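My January of soup

Feb 19, 2023

I set myself a silly goal for January: a pot of soup every other day, 16 pots in all, and no recipe twice. I made it! My freezer is full, my jeans are a bit tight and I already want to do it again.

The one that started it was a red lentil soup from my friend Mahlet Mekonnen, who gave me the recipe over the phone while she was stuck in traffic. Two onions, cooked much longer than you think (she says 25 minutes is for cowards, I gave it a good half hour), then garlic, ginger, a big spoon of berbere, lentils and water. So simple, and I ate three bowls standing at the stove.

After that I got braver. Potato leek was lovely. Beet and orange was, um, very pink. The chicken and barley took a whole afternoon and was worth every minute of it, especially the next day, when the barley had soaked up half the broth and I could nearly stand a spoon in it. My one real flop was a celery soup that tasted like a wet lawn, and even that got better with a lot of cheese.

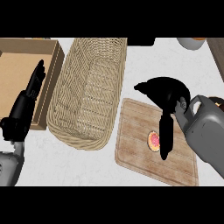 Salt was my biggest lesson. I used to throw it all in at the end and wonder why everything tasted flat and salty at the same time. Now I add a pinch with the onions, another with the stock, and then I taste, and taste again. A squeeze of lemon right before serving does wonders too, mostly for anything with beans.

I freeze mine flat in bags, 2 servings in each, with the name written on before I fill them (writing on a full bag is a mess, trust me). There are 6 bags of the lentil in there right now and I'm guarding them!

Next up is fish soup, which I've never tried. If you have a good one, leave it in the comments, the more garlic the better.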